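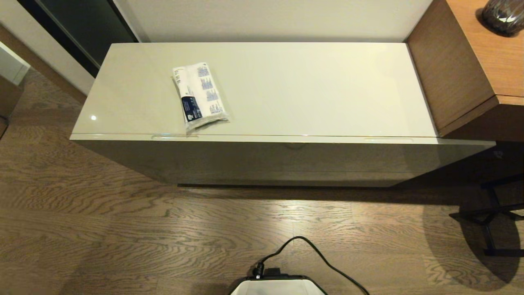 dostdale_lab
We finished the first full comparison of our two training mixes for the household tidy-up policy, and I'd like some eyes on the result before we write it up. Short version: we trained one policy on 465 demonstrations with the head camera only, and a second on the same demonstrations with a wrist view added. Same network, same number of steps. The task is to pick an item off a low surface and put it away. Glossy lids like the cream one on that storage bench are where the two policies split. A plastic-wrapped package lying at an angle on a reflective top is about the worst thing you can hand to the head-only version. It goes for the crinkled wrapping at the end and closes on nothing, or it comes down too early and presses on the lid. The wrist version gets there far more often. We ran 30 trials per policy on wrapped items. Head-only finished 10, wrist finished 17, so the difference is 7.

Rakville
Thanks for posting numbers. Two questions. Were the start positions matched between the two policies, and who decided what counted as a success?

dostdale_lab
Start positions were matched. We wrote the list of item placements first and ran both policies through it in the same order. Success means the item ends up in the storage space and the lid is closed. Afiq Pillai scored all the trials from the recordings and wasn't told which policy was which.

Rakville
Good. Then my only complaint is the sample. 10 out of 30 against 17 out of 30 is not a lot to stand on. I ran it through Fisher's exact test and it doesn't clear the usual bar. I would call this a hint.

barroso_m
I agree with Rakville on the test but I think it's the wrong test. The trials are paired. Same placement, both policies. You want to look at the placements where one worked and the other didn't. If the wrist policy won nearly all of those, the case is stronger than the plain totals make it look.

Rakville
Fair point, I missed that they were paired. Can we get the split?

dostdale_lab
I'll have to pull it from the score sheet. Give me a day.

Dallik
I'm going to disagree with the whole framing. You're treating the wrist view as the cause, but adding a second camera also means more input and more parameters in the encoder. We saw a gain like this once and most of it went away when we gave the head-only model a larger encoder. Did you control for that?

dostdale_lab
No. The encoder is shared between views, so the parameter count barely moves, but the policy does get twice the image tokens. We didn't run head-only with a higher resolution to match that.

Dallik
Then you should, before writing "wrist view helps" anywhere. A high-res head view might pick up the edges of the wrapping just as well. You can't rule that out from what you have.

barroso_m
I don't buy it for this failure. If the policy presses on the lid it has the height wrong. More pixels from the head won't fix height when the surface is shiny and the item is low. You're looking down at it from far away and the lid gives you reflections where you'd like texture. A view from near the fingers changes the geometry.

Dallik
Head height estimates get better with resolution too, up to a point. I'm not saying you're wrong, I'm saying it's one training run to find out and it should be in the paper.

kettlehand
Question from someone newer to this. How does the policy open the storage if the item is lying on top of the lid? Seems like the order matters.

dostdale_lab
It does. The item has to come off first. In the demonstrations the operator lifts the item with one arm, opens the lid by one of the finger-pull notches with the other, lowers the item in and closes up. The notches are shallow, so the opening step has its own failures – mostly the fingertip sliding along the seam. Those are counted as failures for both policies.

kettlehand
So some of the gap could come from the notch step and have nothing to do with the wrapped item?

Rakville
That's a better question than mine. Do you have per-stage scores?

dostdale_lab
We have them. Here is the split, including the paired one barroso_m wanted. Both policies succeeded on 8 placements. Wrist only, 9. Head only, 2. Neither, 11. By stage, head-only failed to lift the item in 14 trials and failed at the notch or later in 6. Wrist failed the lift in 6 and the notch or later in 7. So the gain is at the lift.

barroso_m
9 against 2 on the split ones. McNemar exact gives a p of 0.065. Closer, still not there.

Rakville
And the lift numbers are the interesting part. 14 against 6 is a clearer result than the overall score. I would report stages first and the total second. I'd still want more trials.

Dallik
Note that the wrist policy did no better at the notch, and more of its runs got that far. If a close view fixes geometry in general, I would have expected some help there as well.

barroso_m
The open hand probably blocks the wrist view of the seam. It's a guess.

dostdale_lab
Afiq thinks the same and is checking the recordings. Plan for now: one head-only run at higher resolution as Dallik asked, then another set of trials with new placements for all three policies. We get the robot back in February. I'll post the stage scores in this thread when they're in.

Dallik
Works for me. Please keep the encoder the same in all three.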